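Canvas tote as a snack bag: zip or open top?

Flurner
Looking for a tote to carry snack pouches. Mine is cream canvas and creases badly. Does the zip matter?

Braltis
Zip, always. Pouches stand up and work their way out of an open top.
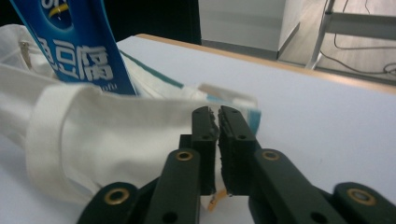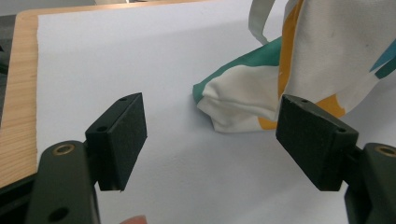

Canvas tote, lying down.
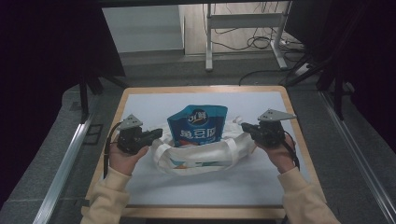
What is the best way to pack a stand-up pouch?
Base down, against the side wall, with heavier items beside it.

Costa
Disagree on the zip. It adds weight and it's the first part to fail. Mine lasted 8 months.

Braltis
Then buy a better zip.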